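Multik Spelling Strips, Grade 2 set

I bought the Multik strips in April with my own money, as is traditional in teaching. You get 50 cards, 12 dry-erase sleeves and a teacher guide that spends two pages explaining how to open the box.

The word lists are good. My group moved from "colour" to "neighbour" without tears, mine included. The sleeves are another matter – they hold marker ghosts for weeks, so everyone now knows how Tuesday's kid spelled "because".

Intan Ginting across the hall swears by the Saslow version, but it costs $38 and the font gives me a headache.

Storage is the weak spot. The box lid gave up early and the cards now live in a zip bag. 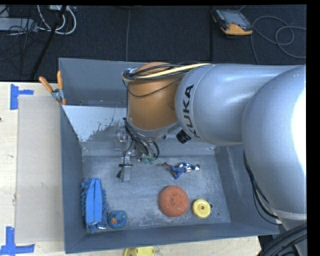
I'd still buy the set again, though I'd print my own labels and skip the sleeves.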